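Cimico Suture Capture Set

Synchronised recording for teleoperated suturing and tissue handling

Overview

The Cimico Suture Capture Set records demonstrations of surgical suturing for use as training data in imitation learning. It is fitted to an existing teleoperated instrument platform and stores three kinds of data on one clock: video, instrument pose and operator input. It doesn't drive the arms and has no connection to the motion controller other than a read-only port.

The set is sold for bench research only. It is not a medical device and must not be used in the treatment of patients.

What is recorded

Each demonstration is stored as an episode. An episode starts when the operator presses the left pedal and ends when the pedal is pressed again. Pressing the right pedal during an episode adds a marker, which most sites use to separate the steps of a stitch: needle pick-up, entry, exit, pull-through, wrap, tie.

Failed attempts are kept by default. A dropped thread or a second grasp is written to the episode in the same way as a clean pass, and the operator can set a recovery flag afterwards in Memar, the review software supplied with the set. Episodes with the flag can be included or left out at export.

Camera arrangement

One fixed camera views the work area. Small cameras at the instrument wrists give close views of the jaws, the thread and the tissue surface. The wrist views lose sight of the thread more often than the fixed view does, and the fixed view is blocked whenever an instrument shaft passes over the stitch – for this reason the streams should be kept together at export.

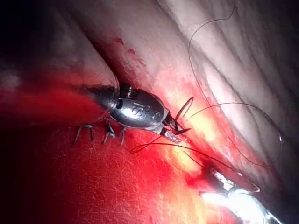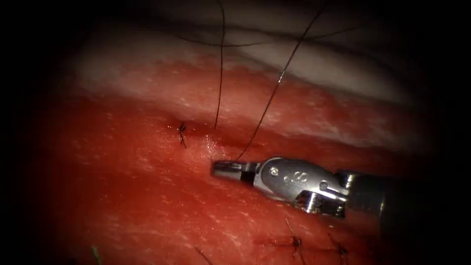

Thread and instruments at the tissue surface, wrist and fixed views.
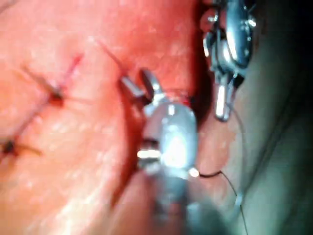

Focus on the wrist cameras is fixed at the factory. Exposure should be locked before the first episode of a session, with the instruments in their working position. Automatic exposure is available but gives brightness steps between episodes, and these have caused trouble in training.

Specification

Video streams: one fixed, up to two wrist
Pose logging rate: 90 Hz
Operator input: hand controller pose, grip angle, pedals
Episode buffer: 1000 seconds
Clock: hardware trigger, shared by all streams
Recorder supply: 9 V DC, adaptor included
Export: video files with a separate table of pose and input values

Review and labelling

Memar shows all streams side by side with a single time bar. Markers can be moved, renamed or deleted, and the original positions are kept in the episode log. Jaw state is filled in from the grip angle and should be checked by eye, as a closed grip does not prove that thread is held. The label list is a plain text file and may be edited to suit the task.

Reference episodes

A reference set of 157 episodes is included on the supplied drive. It was prepared by Ramesh Pandey at our Kashyap bench and covers interrupted stitches only. Running sutures are not covered. The set is meant for checking an import script before local recording starts and is too small to train a useful policy by itself.

Supplied parts

Recorder unit with adaptor
Fixed camera with clamp arm
Two wrist cameras with clips
Trigger cable set
Double pedal
Memar licence, one seat
Drive with reference episodes

Clips are made for one shaft diameter. State the instrument type when ordering. Replacement clips and trigger cables are stocked by Biltex and are normally sent separately from the main unit.

Cleaning

Remove the wrist cameras before the instruments are washed. Camera windows may be wiped with a lint-free cloth and isopropyl alcohol. The clips can be soaked; the cameras and their connectors cannot.

Page revised 13 Jan 2021. Recorders with earlier firmware must be updated before they will open episodes that contain recovery flags.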